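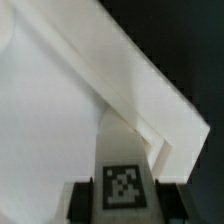
The first thing Benedicta Wumbei did when she got the keys to her flat was paint over the yellow. It had been there, she thinks, since the building went up, a sort of custard colour that ran through the hall and the kitchen and even (this was the part that upset her most) across the bedroom ceiling. She bought the largest tub of white the shop would sell her, put an old shirt on, and by Sunday night she had a white flat and a sore neck.

"And I hated it," she says, pouring me a second cup of tea I hadn't asked for but was very glad to have. "I sat down on the floor and I thought, oh dear, I've moved into a fridge."

I have a good deal of sympathy. I have painted four rooms white in my life and only one of them came out the way I'd hoped. You go in thinking that white is the safe choice, the one you can't get wrong, and then the sun goes behind a cloud and your living room turns the colour of skimmed milk. My sister still talks about the bathroom.

Ans Smits has been mixing paint for a living since she left school, and she runs Gasham, a small paint shop on a corner near the old tram depot, where she keeps a book of every white she has ever made up for a customer. There are 694 of them. She let me turn the pages, which are soft and rather grubby at the corners, and I must confess that for the first ten minutes they all looked the same to me. Then she took the book over to the door, where the daylight was, and they came apart. One was pink. One was quite plainly green. One, made for a dentist, was so blue that I couldn't think how I had ever called it white at all.

"People choose it under the shop lights and then they're cross with me," she said. "I tell them to take it home and look at it at breakfast."

Her advice is simple enough, though I've never had the patience to follow it properly. Paint a big piece of card, as big as you can manage, and leave a bare border round the edge so the old wall colour doesn't muddle your eye. Prop it up in the darkest corner for a day. Move it next to the window for another. Look at it with the lamps on, and look at it again when you come in from work and are tired and would rather be doing anything else. North-facing rooms pull everything towards blue and grey, so a white with a drop of yellow or red in it will feel kinder there. A sunny room can take something cooler. And don't forget the floor! A red carpet will throw its colour halfway up the wall, and so will a lawn if it's close enough to the glass.

Two of her whites come up again and again. Tawhiri is the creamier one, named after a boat her father sailed on, and she sells it mostly for hallways and old kitchens. Saris has a touch of black in it and suits new plaster and plain square rooms. I asked which she had at home and she laughed for quite a long while. Her own sitting room is dark green.

It was Tawhiri that Benedicta ended up with, in the bedroom at least. She had taken a whole year to get round to it, and in that year she'd grown rather fond of the fridge. The kitchen she left alone. The bedroom she did again one wet weekend in July, with the windows open and the radio on, and this time she painted the skirting boards the same colour as the walls — a thing Ans had suggested and she had thought sounded lazy. It makes the room seem taller, and you never have to cut in a straight line along the bottom, which at my age is a real kindness to the knees.

We went and stood in there together before I left. The light was nearly gone by then. She switched on the bedside lamp, then switched it off again so I could see the difference, and then on once more for good measure. I said it looked a little like the inside of a shell, and she seemed pleased with that.

The hall is next. She has 92 cards pinned up along it at the moment, overlapping like roof tiles, and she has promised herself she'll choose one by Easter.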